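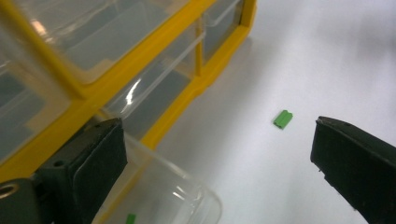 Une petite pièce en plastique vert vif, posée sur une table blanche.

Dernière mise à jour : 2025-06-05

Borniers verts : la pénurie qui a réveillé les tiroirs

On croyait le bornier à l'abri des soubresauts du monde. Il coûte quelques centimes, il se commande au sachet, il se perd sous les établis. Les ateliers de réparation de la région découvrent pourtant depuis le printemps qu'il peut aussi manquer, et qu'une chaudière de plusieurs milliers d'euros reste muette tant qu'on n'a pas remplacé son petit bloc de plastique.

Le distributeur Costigan, qui fournit la plupart des électriciens du secteur, reconnaît 1743 commandes en attente. Son message d'accueil téléphonique parle d'une « tension passagère ». Il en parlait déjà dans les mêmes termes à Pâques, avec la même musique derrière.

L'origine de l'affaire tient à un déménagement. Le fabricant Lustik a transféré ses presses à injecter d'un bâtiment à un autre, de l'autre côté de la même rue. L'opération devait durer une semaine. Les moules ont bien traversé, mais le nouveau raccordement électrique a pris du retard, faute, selon l'entreprise, de certains composants de connexion. Elle n'a pas souhaité préciser lesquels.

En attendant, chacun s'arrange. L'atelier associatif Clevo a lancé un appel aux fonds de tiroir et récolté 1022 borniers de toutes tailles, dont 326 au pas recherché et 46 qui se sont révélés être des pièces de jeu de construction. Ces dernières ont été rendues à leurs propriétaires, parfois après réclamation. Le tri a occupé deux soirées, la seconde surtout consacrée à vérifier celui de la première.

La question de la couleur, elle, divise. Plusieurs clients ont refusé un bornier noir, rigoureusement équivalent, au motif que l'ancien était vert. L'argument laisse perplexe pour un objet destiné à passer quinze ans derrière un capot vissé, mais Clevo a fini par ouvrir une liste d'attente séparée. Elle est plus longue que l'autre.

Du côté des prix, le sachet de dix a triplé sur les sites de petites annonces, où l'on trouve désormais des lots « vintage » et même un bornier « ayant peu servi ». Costigan rappelle qu'un modèle d'occasion doit être contrôlé avant remontage – vis, contacts, traces d'échauffement – et que l'ancienneté n'ajoute rien à sa valeur.

Lustik promet un retour à la normale en août, mois où l'usine ferme trois semaines. Le concurrent Witham assure pouvoir livrer plus tôt, à condition de commander par palettes. Une palette suffirait aux besoins du canton jusqu'à la fin du siècle. Deux artisans se seraient néanmoins renseignés sur les frais de port.

À lire aussi
- Ampoules à baïonnette : la mairie vide son grenier
- Le compteur du gymnase tournait à l'envers depuis l'hiver
- Chaudières : les rendez-vous d'entretien repoussés à l'automne
- Vide-atelier de Clevo, les horaires

Contact | Mentions légales | © Tous droits réservés | Haut de page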